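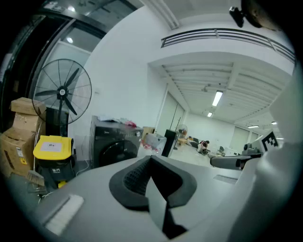
8 March 2018. Bench notes, back corner. I have been promising since February to write down where everything in the corner lives, so that whoever opens up in the morning doesn't have to go hunting, and as I have a pot of tea and a quiet hour I may as well do it properly. The main thing on my mind is the cartons. We are keeping the flat brown one crosswise on the top of the stack and the big one with the white label at the bottom, and I would like it to stay that way round, please, as the big one has the De Graaf castings in it and I nearly put my back out shifting it last time. The fan can stay in front of them. I know it means moving it whenever you want a box, but it does reach the long bench from there and I have grown rather fond of it. The bags on top of the washing machine are another matter, and I will come to those.

The lower cartons have never been opened as far as I know. I have the delivery notes from Plomico for them in the blue folder, 3 sheets stapled together, and the third is so faint that I held it up to the window for a good five minutes and still couldn't say whether it reads hinges or hangers. I've written "hinges?" in pencil in the stock book. If anybody opens that carton before I do, rub out whichever half is wrong. The tape on the Plomico boxes is the nasty stringy sort, so use the hooked knife.

Rags: the machine is for rags and overalls only. The pink and white things on the lid want sorting into keep and throw, and I'd be glad if the top could be left clear by the weekend, or clearer anyway. Anything that has had linseed on it goes outside on the line, opened out flat, and never into the machine or the bin.
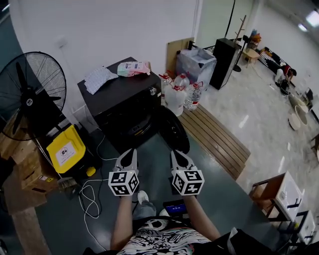 Maureen Tidswell
Workshop technician, fitting and finishing

Water next. The jugs with the red caps are grouped together by the wall, four of them, and I'd like to leave them there for now, although I do keep thinking they would be handier nearer the sink. The trouble is that the sink end gets walked through all day and I've already kicked one across the floor once. Use the front one first and shuffle the rest forward, like milk in a shop. Riduvden say they can take empties back when they next deliver, so rinse them and put the caps back on. I've lost more red caps than I care to admit, and they won't take a jug without one.

The white cable on the mat is my only real grumble. It wants running along the skirting with clips, and I did buy a bag of 18 from Skosetti, which ought to be plenty, but they are for a fatter cable and just slide along it looking foolish. I shall try a turn of cloth tape under each one before I go spending more money. The little brush with the tan bristles does the swarf round there very nicely, by the way, much better than the broom, which only pushes it under the edge of the mat.
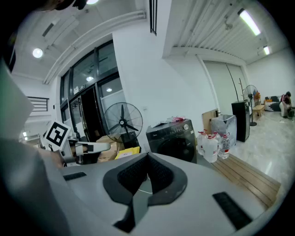
A colleague who read this over my shoulder reckoned the cartons ought to go up on a proper shelf, and said that if I was so worried about my back I shouldn't be keeping the heaviest one on the floor at all. Fair point, and I've been chewing on it since. We do have the two uprights left from the old paint store and a decent length of board. Against that, a shelf up there would want fixing into the good part of the wall, and I'm not sure how far the good part goes. I'll tap along it tomorrow and mark it in chalk.

To do: clips, chalk, ring Riduvden about the empties, find the other half of the Plomico paperwork. Fan guard could do with a brush too, unplugged first.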